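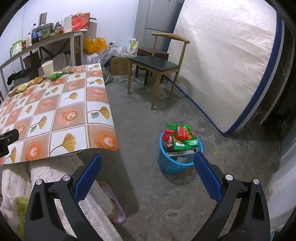 A blue wastebasket filled to the top with discarded packaging, beside a table set with a paper cup.

FOR IMMEDIATE RELEASE

Kerach Tenants' Group Asks Snack Sellers to Show Their Numbers on "Less Wrapper" Claims

PRURPORT, October. The Kerach Tenants' Group today released the results of its shared-room trash count, and says it is not persuaded by the promises now printed on so many snack packets. Over 3 weeks the group sorted what residents threw out in the shared rooms of the Meng building. It logged 264 pieces of packaging. Of those, 115 came from single-serve snacks.

"We were told packaging was shrinking," said Itzel Cárdenas, who ran the count. "Maybe it is, somewhere. I emptied these baskets and I would like to know where."

The group had expected coffee cups and takeout boxes to lead the list. They did not come close. Small wrappers did, the kind that hold a few bites and go straight in the basket. Residents who said they "hardly ever" snacked in the shared rooms were shown the tally sheet and mostly asked to see it again.

Cárdenas is also doubtful about the usual fix, a bigger basket. The building's manager, Nulis Property Services, offered one in the spring. The group turned it down. "A bigger basket holds more trash. I don't see what else it does," she said.

Nulis has since proposed a poster campaign. The group has asked what the last poster campaign changed and is waiting for a reply.

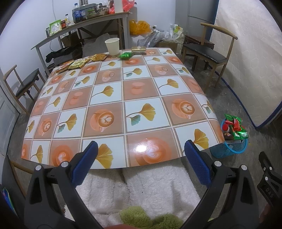
The shared room, with snack packets on the table, an overflowing wastebasket on the floor and a shelf of kitchen items along the back wall.

The group makes no large claims for its own work. One building is a small sample, the count was done by hand, and pieces torn in two may have been logged twice. Roughly 5 percent of the items could not be sorted into any type and were listed as "other." The group did not weigh anything, so it cannot say how the wrappers compare with heavier trash such as jars and boxes.

It does say that the figures should be easy for a seller to beat with figures of its own. So far none of the shops near the building that stock "less wrapper" snacks has been able to tell the group what the packaging is being compared with, or over what period.

Starting next month, residents will try buying snacks in large bags and putting them out in bowls on the shared tables. Cárdenas expects complaints about stale chips and is not sure the plan will last the winter. The baskets will be counted again either way, using the same sheet, and the results will be released even if they show no change.

Copies of the tally sheet and the sorting rules are available at the front desk of the Meng building, mornings only. Other buildings in Prurport that want to run the same count may use both without asking.

Contact: Itzel Cárdenas, Kerach Tenants' Group, Meng building, Prurport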